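What the planner thinks it knows

I have spent most of August being told that grasp planning is a solved problem. I heard it from a vendor, then from a conference talk, and then from Lev Bondarchuk, who ought to know better because he maintains half of ours.

What people mean, I think, is that the network gives you a score and the score is usually high. Ours gave 87 per cent confidence to a grasp on the bin wall last month. It wasn't a near miss on a toy beside the wall. It wanted to pick up the wall. The depth image had a hole where the light bounces off the inner side, the hole-filling step invented a nice graspable ridge, and everything downstream believed it.

Nazanin Zarei's answer was to crop the point cloud 25 mm in from each side. That stopped the silly grasps. It also means that anything lying against a wall now half exists, and things in bins spend a lot of their time against walls.
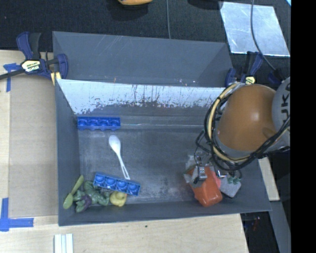 So we are trying Drulel, the new planner, which keeps the walls in as collision geometry and only masks them when it samples grasps. I like the idea. I'm less keen on the demo numbers, which came from 40 picks with the objects spread out nicely in the middle. Spread them out nicely and the old planner does well too.

My other complaint is the retry logic. If a grasp fails, Drulel takes the next one on the list, and the next one on the list is nearly always the same grasp moved over by 2 mm. The success rate then gets reported per object and the retries vanish. Marisol Usuga has patched the logger to write out every attempt, with the score it was given at the time, and I'd like to see those plotted before anyone says "robust" in a meeting again.

Lev says I'm being unfair and that the scores were never meant to be probabilities. Fine, but then why is there a percent sign in the interface? He's promised to take it out. I've left the old planner installed on the other branch for now, crop and all.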